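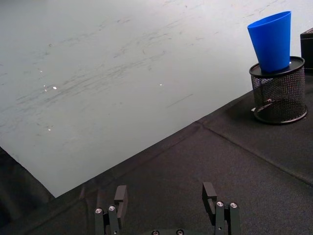

Scuffed board, black cloth.

**1/** Notes on part numbers for small stores, after moving the pump spares catalog from Prolbridge to Farndale. 10 February 2021. Long thread. Most of it applies to any list of physical things that more than one person has to find.

**2/** Starting point: 1032 records, one spreadsheet, one column called "No." That column held supplier codes, drawing numbers, old shelf positions and, for a run of gaskets, the page of a paper catalog that went out of print.

**3/** Terms, so the rest makes sense. An identifier says which thing. A description says what it is like. A location says where it is kept. Most bad part numbers are all of these packed into one string.

**4/** The old Prolbridge format was shelf letter, bay, size, material, sequence. B4-25-BR-07 was a 25 mm brass fitting in bay B4. Then the fittings moved to bay D1. The number stayed B4 and people kept walking to B4.

**5/** Renumbering after each move is worse. Every job sheet, bin label and purchase order with the old number now points at nothing, or at whatever was given that number next.

**6/** So, first rule: keep location out of the number. Location gets its own column. It can change daily and the number never has to.

**7/** Size and material are harder to give up. People like them because the number can be read aloud and understood. The cost shows up when a supplier swaps brass for stainless and the part is otherwise interchangeable. Is that a new part? The number forces an answer before anyone has thought about it.

**8/** Our answer: if a fitter can take either one from the bin without checking, it is the same part. If the fitter has to check, it gets a new number. Taras Hrytsenko wrote that test and I have not found a better one.

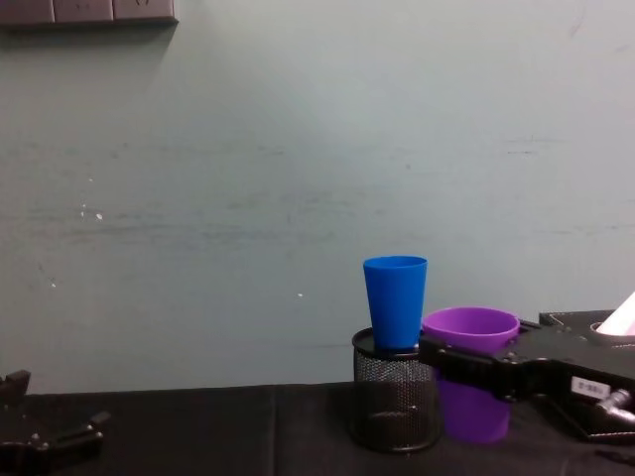

**9/** What the new numbers look like: five digits, plus a check digit, no letters. 10001 upward, issued in order of entry. Nothing can be read from them except that a higher number was entered later.

**10/** Why no letters: O and 0, I and 1, S and 5, B and 8. Also, half of our numbers get passed over the phone, where B, D, P and T are close to the same letter.

**11/** Why start at 10001: spreadsheets remove leading zeros. 00217 goes in, 217 comes out, and the import then matches it against something else. A first digit of 1 avoids the whole class of problem.

**12/** You can format the column as text. You can also count on someone opening the CSV by double-clicking it, saving it, and sending it back.

**13/** Same family of damage: long supplier codes turned into scientific notation, and codes such as 3-5 or MAY2 turned into dates. We had a seal kit listed as a day in May for years.

**14/** Check digit. We used Luhn, the same method as on bank cards. It catches any single wrong digit and most swaps of neighboring digits. It misses 09 against 90. We accepted that.

**15/** Working for anyone who wants it: from the right of the base number, double every other digit starting with the last. If a doubled digit goes above 9, subtract 9. Add everything. The check digit is whatever brings the total to a multiple of 10.

**16/** 10001 works out as: last digit 1 doubled is 2, then 0, 0, 0, then the first digit 1 doubled is also... count the positions first. Positions one, three and five from the right are doubled. So 2 + 0 + 0 + 0 + 2 = 4, check digit 6, full number 100016. 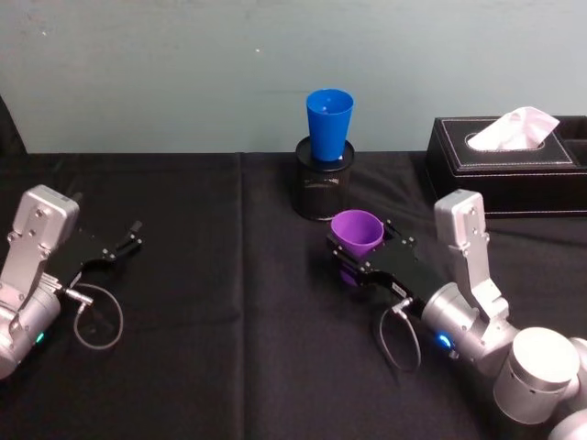 **17/** Duplicates. We found 212 records that shared a part with at least one other record. The usual cause was one part bought from two suppliers, entered once under each supplier's code.

**18/** Supplier codes now sit in a separate table: our number, supplier, their code, date last ordered. One part can have as many rows there as it needs. Ivanyshyn changes its codes when it changes its packaging, and that is now a new row in a side table and nothing else.

**19/** Do not delete the losing record in a merge. Mark it as replaced, with the surviving number next to it. Old job sheets will be read for as long as the pumps are running.

**20/** Nazar Pasichnyk wanted to reuse the retired numbers to keep the list tidy. A reused number is the one fault a check digit cannot catch. We have enough five-digit numbers to outlast the building.

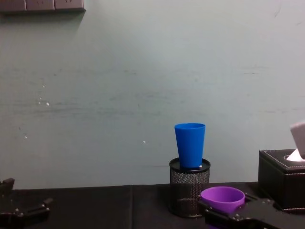
**21/** Position names are a separate trap, and they get into stores through the fixed equipment. "Left pump," "middle valve," "end meter." They are fine while the set stays the same and everyone faces the same way. Take the row of socket panels up on the wall by the table: left, middle and right will do for as long as no one fits another one. After that, "right" on an old test sheet means a different panel from "right" on a new one. Put a number on each item and keep the position as a note.

**22/** Labels. Number in large type, description in small type, location on the bin only. A location printed on the part itself is wrong the first time the part is put down somewhere else.

**23/** Descriptions: noun first, then type, then size, then material. "Elbow, threaded, 25 mm, brass." Sorting by description then puts all the elbows together. "25 mm brass elbow" sorts beside the 25 mm hose clips.

**24/** Pick one spelling for units and enforce it. We had mm, MM, mil, and a bare number with nothing after it. The bare numbers took longest. Someone had to put a caliper on each one.

**25/** Software: the list now lives in Drosia, with the part number as a locked field. Any tool that can lock a field and refuse a duplicate would do. A shared spreadsheet can do the second with a validation rule. It will not do the first reliably.

**26/** Still open: kits. A kit has its own number, but 219 of our parts are also sold inside kits, and opening a kit to take one seal out leaves a thing that is neither the kit nor the loose parts. At present we book the whole kit out and the remaining pieces back in, one line each. It is slow, and the fitters skip it when they are busy.

**27/** If you have a working method for part-used kits, post the record layout and I will try it on the gasket shelf first.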